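Ticket: Kereama holding check reports "held" with empty jaws in Seno
Component: kereama-perception / grasp_state
Reported by: Perla Carrillo
Organization: Ornunetti
Status: Resolved, patch pending release
Severity: 2

Description

We run a bimanual mobile base in Seno with Kereama handling grasp state. After moving to the Provo release, the holding check on either wrist can return HELD when there is nothing in the jaws. The task planner then skips the pick and goes straight to the place motion, and the episode is scored as a drop.

The planner is doing what it is told. The grasp_state topic carries the wrong value before the arm has come near the counter. Finger joint positions on the same tick are correct and show the gripper open.

Expected: grasp_state = EMPTY when the gripper is open and nothing is between the fingers.
Observed: grasp_state = HELD, confidence high, steady for as long as the arm stays in that pose.

It is easiest to trigger with the arm raised and the wrist camera looking past the fingers at bare room geometry. Grasp log from one of the bad runs:

[grasp_state] tick=200 src=wrist_rgb+depth state=HELD
[grasp_state] jaw_roi: fill ratio above threshold
[grasp_state] joint_prior: OPEN (ignored, prior disabled)
[planner] pick skipped, reason=already_holding

The view at a pose of this kind has the two fingers leaning toward each other, a dark gap between them, and a lighter gray plane running diagonally across the upper right.

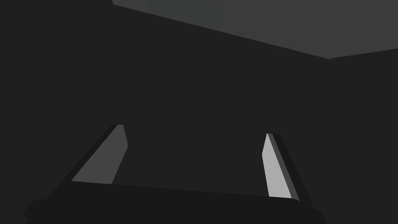 Manaia McKinnon
The line that matters is "prior disabled." Provo changed the default for use_joint_prior to false, and the release notes mention it only under the config section. With the prior off, the check depends entirely on how much of the jaw region is filled at close depth. Can you set it back to true and rerun the same seeds? Please also send the near and far clip values for both wrist cameras. I don't want to close this on the prior alone, because the fill ratio should have been low anyway.

Perla Carrillo
Set to true. Reran 43 seeds. False HELD is down to 9. Without the prior it was most of them. Clip values are whatever the Provo template ships with; we never touched them. The remaining failures are all cases where the fingers are partly closed, so the prior has no strong opinion.

Manaia McKinnon
Understood. Then there is a second fault underneath. Please work through the steps below in order and keep the logs from each one.

Step 1. Dump the jaw region

Run grasp_state with debug_roi=true. It writes the polygon used for the fill ratio along with the depth values inside it. Check that the polygon lies between the inner faces of the fingers and does not include the faces themselves. A finger face that leaks into the region counts as filled.

Result from Perla: the polygon is fine on the left wrist. On the right wrist it is shifted sideways and takes in part of one finger.

Step 2. Check the depth cutoff

Anything closer than the cutoff counts as "between the fingers." The cutoff should sit just past the fingertips. If it was set in meters and read as a normalized value, the whole room will pass the test.

Result from Perla: the template has the value in meters. The Provo loader reads it as normalized. On both wrists everything in front of the far plane is inside the cutoff.

Step 3. Repeat over the cluttered counter

Bare walls are the simple case. Bring the wrist down among the props and compare the color segmentation with depth. Shade is little help at this range. A short gray cylinder low between gray fingers, with a large gray pot-like object filling the upper left of the view, gives the color branch almost nothing to work with, and the marble veins add edges of their own. Depth has to carry the decision here, and that means step 2 must be fixed first.

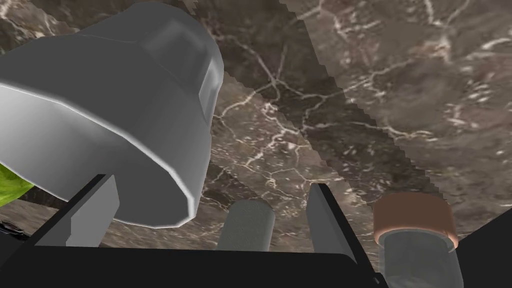 Step 4. Verify the right wrist extrinsics

The shifted polygon in step 1 suggests that the camera-to-palm transform on the right side is a mirrored copy of the left. Mirroring is wrong for this mount. Load the transform from the robot description and delete the override in the camera config. Then put the right arm in a clear pose, fingers wide apart, and redraw the polygon. The only thing behind the gap should be floor.
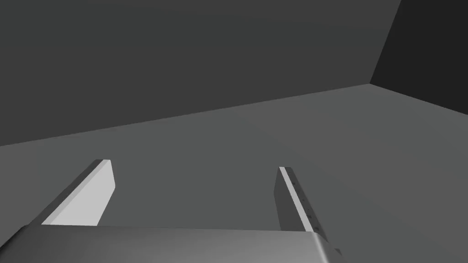
Right wrist view, fingers apart, plain floor and walls behind.

Perla Carrillo
Override deleted. The polygon now sits between the fingers on the right side. Fill ratio is still high because of the cutoff, as expected. I converted the cutoff by hand for both wrists and restarted. Fill ratio drops to near zero in the clear pose, and grasp_state goes to EMPTY with the prior on or off.

Manaia McKinnon
Good. The loader bug is ours. I have a patch that rejects a unitless cutoff and prints the key name. Until it ships, keep your hand-converted values and leave use_joint_prior at true.

Step 5. Cross-check against the head camera

One more test before closing. With the right gripper reaching over the front edge of the counter near the strainer, and the left one held up in the air, query both sides in the same tick. The left should return EMPTY. For the right, compare the answer with the contact sensor in Seno - the head view is too far off to settle whether anything is inside the jaws, 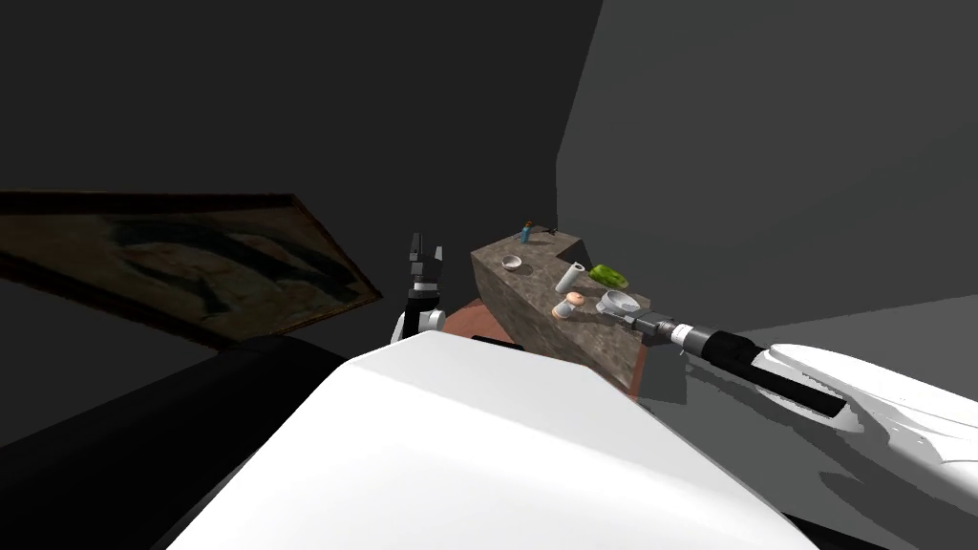
so use it only to confirm which prop the planner has matched to which arm. If the contact sensor and grasp_state disagree on the right wrist, send the tick number and the ROI dump.

Perla Carrillo
Left returns EMPTY. Right agrees with the contact sensor on every tick I sampled. Prop matching is correct. Reran the full set of 43 seeds with the corrected cutoff and the transform from the robot description: no false HELD, and no skipped picks in the planner log.

One side note. When the override was still in place, the loader gave no warning that it was hiding the value in the robot description. A single line at startup would have saved us most of a day.

Manaia McKinnon
Agreed, added to the same patch. The warning will name the camera and both sources.

Config changes for anyone on Provo with the same symptom:

use_joint_prior: true
wrist_left.depth_cutoff: convert to normalized by hand
wrist_right.depth_cutoff: convert to normalized by hand
wrist_right.extrinsics_override: delete the key, do not leave it blank

A blank override is read as identity and moves the polygon to the palm. After installing the patch, change the cutoffs back to meters with an explicit unit. The loader will refuse to start if the unit is missing.

Status changed to Resolved by Manaia McKinnon. Reopen if false HELD comes back on either wrist after the patch.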